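Fletow Road Freight Pilot: progress report to the Givham Fund
June 10, 2024

The short version is that the pilot is running, the lorries are moving, and we have spent less than we said we would on software and a good deal more than we said we would on pallets. The longer version follows, as your reporting form requires.

You will remember that the grant was for shared loads between the Fletow depot and the smaller haulage yards on the Matos side. The idea was that a half-empty trailer going one way and a half-empty trailer going the same way an hour later might, with some encouragement, become one full trailer. Everyone in the trade agrees with this in principle. Getting two transport offices to agree on whose trailer it should be took until the end of January.

Since then we have moved 2000 pallets under the scheme. The target for this stage was also 2000, and I would like to claim this as precision planning. In truth we were behind until a garden furniture importer found its usual haulier fully booked and came to us in a hurry. We were glad of the work and have told them so. Whether they will still need us when the patio season ends is a question for the next report.

Empty running is down on the Fletow to Givham leg and hardly changed on the way back. Givham takes in a lot and sends out very little, and no amount of clever matching will fill a trailer with goods that don't exist. We have had some luck with returned packaging and crates, which pay badly but better than air. I would ask the Fund to judge the two directions separately, as the average of them describes a journey that no driver has made.
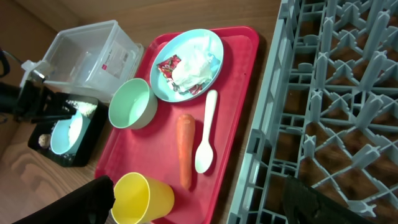
On the booking system, Bisamari went live at both yards and is now used for most shared loads. It does what it was bought to do. It also sends an alert each time a collection slot moves, including when it moves by a minute, and the traffic desk at Matos dealt with this early on by turning the sound off. We have asked for a setting that ignores small changes. The supplier has described this as an interesting request.

Rates are the part of the project I am least happy with. Spot prices dropped in the spring, and a shared load looks far less attractive to a shipper who can get a whole trailer for not much more. We held our rate and lost 2 regular customers by it. One has since asked for a fresh quote, in a tone suggesting that the whole trailer did not always turn up.

The pallet overspend needs explaining. Shared loads pass through more hands, and pallets go missing at every pair of them. We budgeted for losses at the level a single haulier would expect, which was optimistic. Each yard is quite certain the pallets are at the other one. We now log them in and out at both ends, and I am asking to move up to £2000 from the software line to cover replacements. The total grant would stay the same.

For the next stage we plan to add an early morning departure from Fletow, try a fixed weekly price for customers who commit to a month, and settle the waiting time charges at Givham, where our drivers have become very familiar with the car park. A revised budget sheet is attached, with the pallet line in its new and more realistic place near the top.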